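Notebook, sim bench – open day
2025-11-15
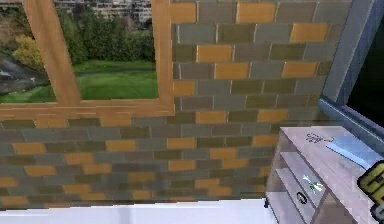 Open day went fine, in the sense that the simulator crashed only twice and both times Ekkachai was the one talking. We ran the room-navigation demo on the big screen for the Meesuk visitors, then let them pick start positions themselves. I had a speech ready about contact solvers. What people wanted to discuss was the view. The lawn and the trees outside the window got more questions than the whole planning stack, and one man asked which city the buildings were in. Natalie said "ours" with a straight face and he wrote it down.

Things to fix before the Grarik people come in January:

Start-up takes 20 seconds with textures on. Feels like an hour with guests standing there. Sakda thinks he can preload.

The brick texture. Gray, olive and tan was my choice and I stand by it, but a visitor called it "a brave wall" and I've been thinking about it since.

Drawer task: 3 runs, 2 good. On the bad one the planner sat there considering the knob until Nuanchan started answering questions about parking. Log saved, haven't looked. Suspect the grasp timeout again – same thing Napaporn saw on the Pullola build.

Also need a reset key that isn't next to the quit key. See crashes, above, one of which may not have been a crash.

Leftover cookies are in the Kokumden box. Ekkachai has been at them already.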